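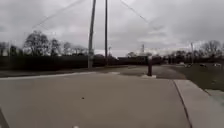

水泥坡道接马路，尽头立了根矮柱，冬天怎么打理？

我家门口新接手了一大片浅灰色水泥地，很宽，慢慢往下斜，一直通到横着的马路。右边有一道凸起的路缘，外面是人行道，再过去是草，这个季节草色发暗，东一块西一块的。靠马路那头有根深色的矮柱，底下是浅色的水泥座。

我特别喜欢这块地！又平又开阔，孩子骑车、我推手推车都舒服。可是头一回自己管这么大的水泥面，想请教几件事：

面上有些淡淡的擦痕，要不要处理？需不需要刷密封剂？店里有人推荐 Lindden 的渗透型，也有人说 Hamance 的成膜型更亮。还有那根矮柱，倒车时老担心碰到，能不能拆？预算 600 元以内，打算 2 月动手。

分享 8　评论 3

坡道老住户
2025年1月23日

恭喜恭喜，宽敞的水泥地真是越用越顺手！我家也是带坡的，住了好些年，还是觉得当初没铺砖是对的。

先说擦痕。只要指甲刮过去没有明显的沟，就别管它，轮胎和鞋底蹭出来的印子，用硬毛刷加中性清洁剂刷两遍会淡很多。千万别一上来就用酸洗，洗完颜色一块深一块浅，看着更难受。

密封剂我投渗透型一票。坡面最怕滑，成膜的那种亮是亮，下雨天踩上去心里发虚。Lindden 那款我没用过，我自己刷的是 Rampersad，两桶一共 400 元，喷壶喷、滚筒赶匀就行。2 月能不能做要看你那边的气温，桶上写的最低施工温度一定要照着来，夜里也得算进去。天阴得厉害、云压得低的时候先别开桶，查好预报再说，地面要干透。

刷的顺序从高处往低处走，人最后退到马路那头，就不会把自己困在中间啦（别问我怎么知道的）。路缘根部那条缝容易积沙土，刷之前拿窄铲子清一遍，差别很大！

草丛爱好者

楼上讲得很全，我补充草和柱子。

靠路缘的草冬天看着稀稀拉拉，先别急着补种，等开春返青再看哪里真的秃了。我每年沿着路缘切一次边，用半月铲，切完那条线干干净净，整片地一下子精神了，这个活儿我能干一下午都不嫌累！切下来的土别留在水泥上，会渗黄印。

矮柱不要自己拆。立在坡道和马路交接的地方，很可能是公家的，也可能是防止车子乱开进来的，先打电话问管道路的部门。怕倒车看不见，可以问问能不能贴圈反光带，这个便宜，夜里车灯一照特别清楚。我在 Hoklow 五金买的一卷，用到现在也没翘边。

路过看看

密封剂不刷也没事，我家没刷过。冬天别撒盐就行，撒沙子。

提问者补充

谢谢大家，太有用了！擦痕我决定先刷洗，渗透型等气温够了再买。矮柱的事明天就去打电话问。另外想再问一句，如果用高压水枪冲，坡底的水都往马路上流，有没有关系？

坡道老住户

清水问题不大，带清洁剂的水最好别直接冲到路上。我是在坡底横着压一条旧毛巾卷，把脏水拦住再用吸水机吸走。水枪用扇形喷嘴，别离地面太近，水泥表层冲毛了就补不回来了。

有用 8　分享 2

相关内容
水泥地面擦痕用什么清洁剂好
渗透型和成膜型密封剂的区别
预算 1,000 元以内的家用高压水枪
路缘旁边的草坪怎么切边
门口斜坡下雨打滑怎么办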